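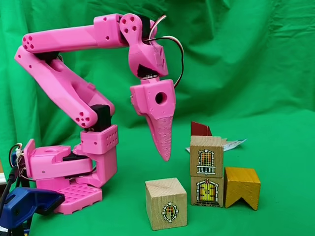 Chak-lun Yu
2026-03-01

Long one today, on toy blocks and green cloth. Skip if that's not your thing.

The cloth is plain green, 138 cm wide, from the remnant bin at Furetell in Kustatstead. I wanted the heavier one they had last year but it's gone and they don't know if it's coming back.

It creases if you look at it. I folded it in quarters to carry it home on the bus and that was enough. Next time I'll ask for it on a cardboard roll.

I have ironed it before. Medium heat, from the back, while it's still a bit damp from the line. It comes up fine and stays that way until you fold it again.

For anyone with the same problem: lay it down, smooth from the middle out with your forearm, then leave the edges alone. Tugging at the corners just moves the wrinkles somewhere else.

The blocks are wooden. They cost me $50 for the tub, second-hand, and there are far more in there than I'll ever use at once. Some plain, some painted.

I like the plain ones best. You get a bit of grain on the faces and they go darker with handling. The paint on the others chips at the corners if they're stored loose, so those now live in an old Flernus biscuit tin with a tea towel in it.

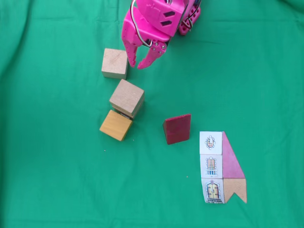 The mustardy orange is my favourite of the painted colours. It's warm and it stands out on green without shouting. Plain wood next to it looks paler than it does in your hand.

Yen asked why I don't line them up neatly. I've tried. A straight row looks like a shop shelf. Turn a couple of the cubes on an angle and you can see more than one side of each.

Three is a good number for a small group. With more than that I start fiddling and lose the afternoon.

Cleaning: barely damp cloth, one block at a time, dry straight away. Don't soak them. I soaked a batch from another set once and the grain came up rough all over.

If that happens to you, 80 grit is too coarse. I know because I used it. Go finer and be patient, and keep it well away from the painted faces.

Someone asked if plain ones can be painted later. Yes, any water-based craft paint, two thin coats, and let the first one dry overnight. Sand lightly in between if it feels fuzzy.

Furetell is meant to get more greens in April. I'll take the tape measure and one of the orange blocks with me so I can check the colour in the shop.

Ironing board is still up from this morning. Putting it away now.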